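Drultgate Mill open day

The mill opens to visitors once a year, in March, and entry is free if you book. We took the early bus from Clurside and walked the last 2 miles along the river path, which was muddy in places.

The tour starts in the carding shed and lasts longer than the leaflet says. Groups are limited to 15. The guide ran one loom for us — very loud, even with the ear plugs they hand out — and then took us up to the dye room. The wool store upstairs holds 400 bales when full.
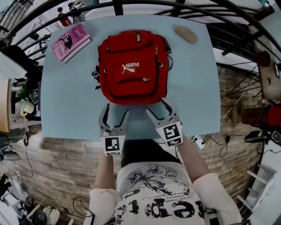 Tea was served in the yard until four, and the last bus back was on time.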